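Nenau > Blog > Robot notes

Teaching an arm to tidy up, one bad grab at a time

Nov 19, 2020

Print this post | E-mail this post

So I've been back at the simulator most evenings, and I finally have enough to write up. If you read my post from March you'll remember I was still fighting with the controller setup (the hand tracking drifted so badly that I'd start with my arm out in front of me and end with my elbow behind my ear). That part is fixed now! I changed the way the clutch works, so I squeeze a button to take hold of the arm and let go when I need to move my hand back to somewhere comfortable. Such a small thing, and I can't believe I lived without it.

The project is called Alport, for no reason except that I needed a folder name. The idea is simple enough to explain to my relatives: I drive a simulated arm by remote control, the computer records everything I do, and later a policy trains on those recordings and tries to do the job itself. The job is tidying. I pick a piece of furniture or a fixture, pile some stuff on top of it, and clear it off one item at a time.

This week was bathroom week. The toilet tank turned out to be a great work surface, narrow and high up, with a drop on every side. I loaded it up with a purple spray bottle, an orange-brown buggy thing, a set of dark red jaws with little pointed teeth and a heap of dark odds and ends, and then brought the Franka down over the lot of them.

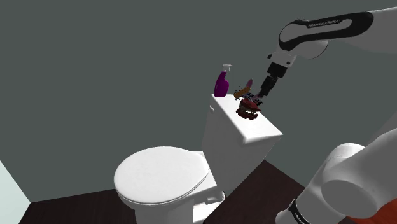 I have 160 demos saved for this surface so far, and my goal is 235 before I train anything. I know people get by with fewer. My problem is that my early ones are terrible. You can watch me get better as you scroll through the folder, and while that's kind of sweet, it's also bad news for a policy that's going to copy every wobble. I went back and threw out 11 of them where I'd clearly lost track of which way was left.

That's a real issue, by the way, the left and right business. When the view is facing the arm from across the room, my hand goes one way and the gripper goes the other way on my screen. I tried flipping the controls and that made me feel seasick. What worked in the end was keeping the controls the same and just doing a few throwaway runs before I hit record — a warmup, like you'd do before playing the piano. Ten minutes of knocking things onto the floor and then my brain gives in.

The other thing I've learned is to slow way down for the last little bit. I used to swoop in, close the fingers and hope. It looks great when it works, but the recording has almost nothing in it for the moment that matters, just a handful of frames between "above the thing" and "holding the thing." Now I stop a little above, line up the fingers, lower straight down, and wait a beat before I close. The demos are longer and duller and I think they're a lot better to learn from.

Odd shapes are where I spend most of my time. A box is easy, you come at the flat sides and you're done. Something rounded on one side and straight on the other wants to twist as soon as the fingers press on it, so I've started thinking about where the two fingers will meet before I even move. The close view is the one I trust for that. The wide one is good for getting across the room and not much use once I'm down among the clutter.

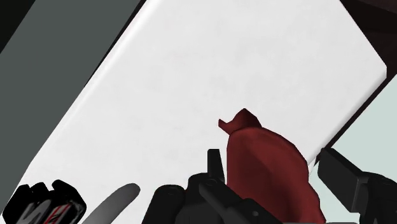
The close view, with gripper parts on either side of the dark red piece.

I did ask myself whether I should be doing this on a real arm. There's one I could book time on over in Tornthorpe, and I've gone and pushed it around by hand a few times, where you grab the wrist and walk it through the motion. I loved it! You feel the weight and you know right away when you've bumped something. In the simulator I get none of that, just my eyes. But I can reset the whole bathroom with one key, at midnight, in my socks, and for collecting a big pile of demos that wins.

Storage is the boring headache. The Alport folder is up to 2498 files, counting the test runs and all the stuff I swore I'd rename later. I've started using Nieminen, the little tagging script I wrote over the summer, to mark each run as clean, messy or toss. It's ugly but it saves me from opening every recording twice.

Next up I want to finish the tank set and then do the same pile of objects on a lower surface, to see if the policy has learned to grab things or has just learned that one tank. I have my suspicions. I'll also try putting the spray bottle in the middle of everything, because right now it's too easy to steer around it and I've been letting myself off the hook.

If you do this kind of remote driving and have a trick for the mirrored view that doesn't involve a warmup, please leave it in the comments. I'll try pretty much anything that doesn't make me seasick again.

Print this post | E-mail this post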